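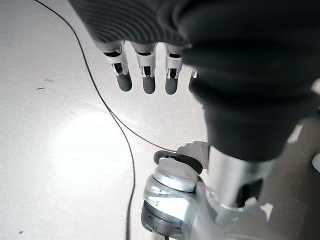
Gray knit cuff, white fingers

OK I have thoughts about the Hasutby away end and I'm going to put them all in one thread so you can mute me in one go.

1/ For anyone who wasn't there or on the stream: Skiltetti lost 2-1 at Hasutby, and the whole talk afterward was about the drums. Hasutby took our drums off us at the gate. Every one of them, including the little one my niece plays.

2/ Their reason was a "noise policy." Fine, except their own drum section was right behind the goal, going the entire match, and they have a guy with a trumpet!

3/ We had 400 people in that corner. Hasutby's ground holds 3,000 and the crowd they read out was 738, so do the math on who was making it feel like a game.

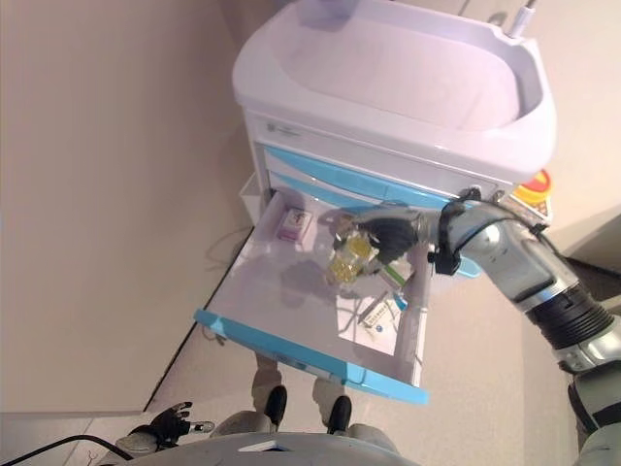
Thread last edited June 30, 2018

4/ Now the part that's getting me yelled at. Birutė Jaunzems spent most of her postgame talk on the drums, and I wish she hadn't. I love her as a coach. I would run through a wall for her (slowly, I'm not in shape).

5/ But we gave up the winner on a throw-in. A throw-in! Two players watched it bounce. If you're the coach, I want to hear about that before I hear about who got stopped at the gate.

6/ And yes, I know what she's doing. She takes the heat so the kids don't have to. She did it after the Bresard game too, when she went off about the grass for so long that the stream ended while she was still talking.

7/ It worked that time — we won the next one going away. Maybe it works again and I look silly. I'll take it. 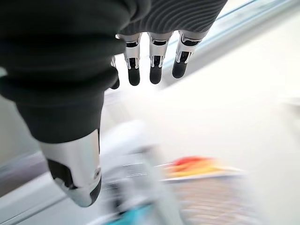

Fingers pointing down, dark fabric folds on the left

8/ Someone asked about the ref. I thought he was OK. The penalty was a penalty. I had a clear view and I said so out loud and my own section booed me.

9/ The best thing on the field was our left back, who won every header and then cleared one off the line with 36 minutes gone. Not one question about her afterward. Come on.

10/ Home to Bresard next. Bring whatever you want to bang on, we don't take it off you at the door. And if the Hasutby folks still have my niece's drum, it's the red one with tape on the rim and she would like it back please.

11/ Fixed a typo in 5. Replies are open, be nice to each other, I'm making dinner.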